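Pusine Kitchen Notes

White table, plastic dishes, fall stuff. Keeping them all decent

Posted by Lensa Moges in Kitchen & Table

Quick one this week, I have 28 tabs open and a dentist at four. Lots of you wrote in about white tabletops and plastic plates, mostly "why do mine look grubby when I just wiped them." So. Everything I know, in no good order.

Start with a bare-ish table. A plate, a mug, a bit of pumpkin if you like pumpkins. Easier to see what you're dealing with.
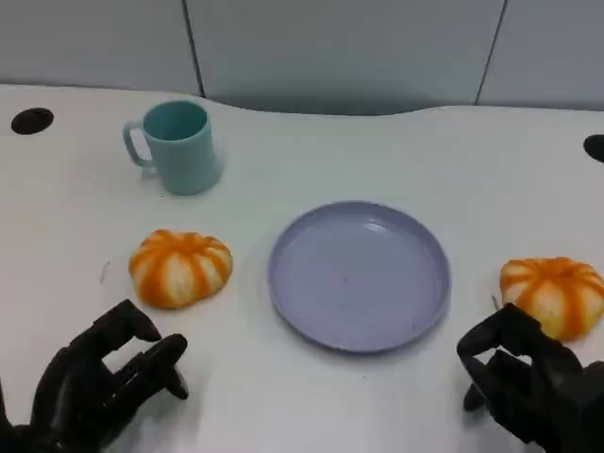
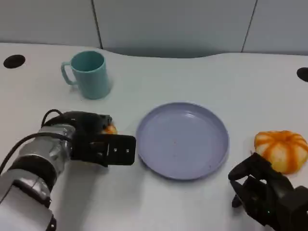
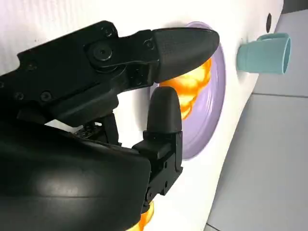

Specks first. Pale plastic plates show every crumb and bit of dust, purple ones worst of all in my opinion. Don't rub dry. Dry rubbing drags the grit round and you get those fine hairline scratches that catch food forever. Rinse, then soft cloth, then air dry on edge. Paper towel leaves lint. Tea towel leaves lint if it's new. Wash new tea towels three times before they go anywhere near plastic.

Store plates upside down or on edge. Saves you re-rinsing before supper.

Gray streaks on a white table. Usually metal or rubber. Pan bottoms, laptop feet, a belt buckle, shoe if you have kids. Go in this order and stop when it works:

Damp cloth, drop of dish soap.
Baking soda paste, fingertip only, ten seconds.
Pencil eraser, the white kind. Yes really. The pink ones can leave pink.
Melamine sponge, barely any pressure. It's an abrasive. On a glossy top it will leave a dull patch and the dull patch is worse than the streak, ask me how I know.

No bleach on white laminate, it yellows at the joins. I used to have a Lammers table and did exactly that. Sold it for 100 dollars less than I wanted.

Cable holes. If your kitchen table used to be a desk (mine did, no shame) you have those round holes in the back corners. Crumb traps. Pop the ring out if it lifts, soak it in soapy water, old toothbrush round the hole, dry it before it goes back. If it won't lift, cotton swab. Don't pour anything down there to "flush it," the cut edge inside may be raw board and it swells up like bread.

Plastic mugs. Tea stains: one spoon baking soda, warm water to the brim, leave it overnight. Coffee smell: same but add the squeezed half of a lemon. Get into the spot where the handle meets the cup, there's always a line of brown in there. Bontu Birhane uses a pipe cleaner for that and I have copied her. Check the bottom of the mug before it goes in the microwave. No microwave mark, no microwave.

Dishwasher: top rack only for the thin stuff, and no heated dry. I warped four plates in one go last August. They rock now. They're under the plants.

Pumpkins, the little striped ones. Real or fake, they all get set down on a white table sooner or later and then there's a mark.

Real ones: wipe with a weak vinegar water, dry completley, stem too. Put them on a plate or saucer, never straight on the table. They go soft from underneath and you won't see it until it's glued down. Turn them over once a week and press the bottom with your thumb. Any give at all, out.

Plastic or foam: dry paintbrush down the grooves, then a barely damp cloth. Paint comes off the cheap ones so test the bottom first. Store in egg cartons if tiny, a shoe box with crumpled paper if not. Not newspaper, the ink transfers. Shamim Orakzai lost a whole set of white ones that way and she's still mad.

Keep them out of the window. Orange fades fast.

Table setting for people with short arms and small kids: plate in the middle, mug up and over to the side, handle pointing out so it can be grabbed. Decoration goes to the sides where elbows won't send it flying. Leave the front edge clear. That's the hole system.

Wall behind the table. Flat panels with seams? Wipe top to bottom, then go along each seam with a dry cloth over a butter knife. Water sits in there otherwise. Do the wall BEFORE the table. I have done it in the wrong order more times than I'd like.

Reader bits, quickly:

Tolera Worku asks about sticky film on plastic plates that won't wash off. Old grease, most likley. Hot water and soda, soak an hour, then normal wash. If it's still tacky after that the plastic is breaking down, toss it.

Ecaterina Husar says chalk rubbed on a grease spot before wiping. Tried it on my table. Works on fresh ones, did nothing on the one by the toaster.

Next time, drawer liners. Send me your worst drawer.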